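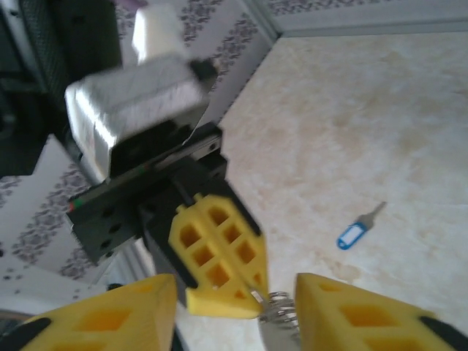
Progress report to the Drasbridge Outdoor Fund
July 7, 2024

Work on the rental gear library at Trevley continued through the second quarter. The grant pays for tents, sleeping pads and stoves that local families and school groups can borrow for up to two weeks.

Stock. The tent order from Pisharody arrived in May, later than planned. We now hold 299 items, all tagged and entered in the loan system. Two tents had torn rain flies and were sent back. Replacements have been promised but we don't have a ship date.

Loans. We made 712 loans in the quarter against a target of 800. Most of the gap comes from April, when the Usau campground was closed for road work and three school groups canceled. Sleeping pads go out most. Stoves go out least, and several borrowers asked for a simpler model.

Repairs. 47 items came back needing work, mainly bent stakes, broken buckles and stuck zippers. We fix these on site. Seam sealing takes longer than we budgeted for -- each tent has to hang overnight -- and we would like to move a small part of the travel line to cover the extra hours. A revised budget sheet is attached.

Storage. The second row of shelving is up. The back room at Trevley still gets damp after heavy rain, so the sleeping bags are staying upstairs until the landlord fixes the gutter.

Next quarter. We plan to open a pickup point at Usau, add child-size packs, and replace the paper return form. The pickup point depends on a signed lease, and we are still waiting for the final copy.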